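Notebook, February, bench 2, Wendow cell

Back on switch sorting after the Grekon demo. Signe Oddsson asked me over lunch whether the arms could take over the boring half of parts prep at Asville yet, and I said I'd give her a proper answer once I'd spent an afternoon on it. So this is me trying to be fair.

The sorting job is dull for a person and surprisingly fiddly for a gripper. Anything with a lever on it is a nuisance, as you have to decide which bit you're allowed to squeeze, and I'd much prefer the fingers stayed off the moving part altogether.

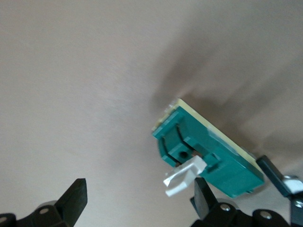

I've set the target at 30 parts an hour, which sounds feeble, and it is! My Woldegiorgis notes from last year have a person doing roughly 60 while chatting. Still, a person gets fed up and wanders off for tea, so I'm not ruling the arms out. Closing force is down to 5 on the dial for now - must remember to write that on the card.

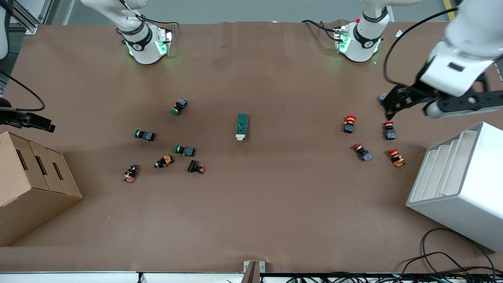
Layout matters more than I'd like to admit. If I could tip a bag out anywhere and walk away, I'd call it a chore the machine can do. At present I still fuss over who gets what: red mushroom-heads over by the left arm, green pushbuttons in the other group, brown paper under the lot. The ones on their sides bother me most, and I want a regrasp routine for those before we try a full bag.

My answer for Signe so far: yes for picking up, not yet for tidying up after itself. Would I leave it alone with the washing-up? Not a chance.

To do: try the softer finger pads, ask about a second tray, recheck the wrist view with the blinds down.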